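4.3 The open day demonstration

The simulator was shown to visitors at the Darow site in February, before the main trials had been run. The open day was planned as a public event, but we kept the logging on throughout and treat it as a small pilot. Visitors sat at one of 2 stations and drove a two-armed robot through a household task. Each station had a screen, a pair of hand controllers and a printed card with the task on it. A member of the project stood beside each station and answered questions, but did not touch the controllers once a turn had begun.

In all, 53 visitors took a turn. Most of them had never operated a robot of any kind. A turn lasted six minutes, including the time needed to learn the controls, and it was stopped at the end of that time whether the task was complete or not. We did not collect names or ages. Visitors who wished to comment could write on the back of the task card, and these comments were typed up afterwards by Faizal Tjoa.

The rooms were taken from the Nurnell set, which holds 1,000 furnished interiors. We used a single kitchen and dining layout for the whole day so that turns could be compared. The physics settings were those given in Section 3, with one change: contact stiffness at the fingers was lowered after the first hour, when the session kept halting on hard contacts. Turns before and after the change are marked in the log and are not pooled.

Two kinds of view were offered. The overview shows the robot's own body and arms together with the furniture, and it follows the body when it leans, so the room can appear tilted. The hand view looks out past the gripper fingers and shows little else unless the hand is close to something. Visitors could switch between them at any point with a button on the left controller.

Comments on the hand view were mixed. Several visitors wrote that they lost track of where the hand was pointing and went back to the overview to find out. Others preferred it for the last part of a reach - one wrote that it was "the only way to see what the fingers are doing." The tilt of the overview drew more complaints than we expected, and a level horizon was added as an option for the later trials at Hassanpour. 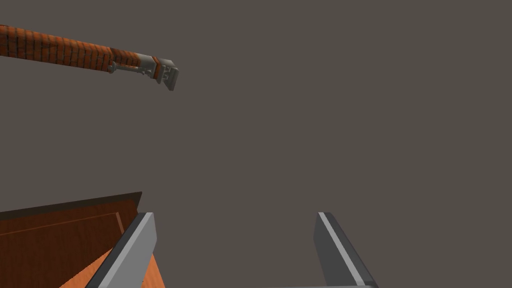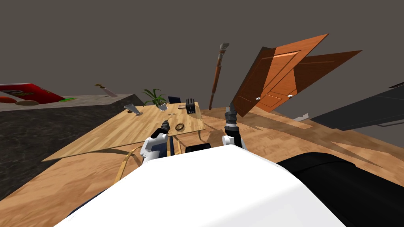

Page last changed: 24 June 2021

Figure 6. Views from the open day simulation. First image: hand view with the gripper open. Second image: overview, with both arms near the dining table and the kitchen counter to the left.

The logs from the day were converted to the Flarnitz format along with those from the main trials. Turns in which the visitor stopped early are kept in the converted set and carry a separate flag.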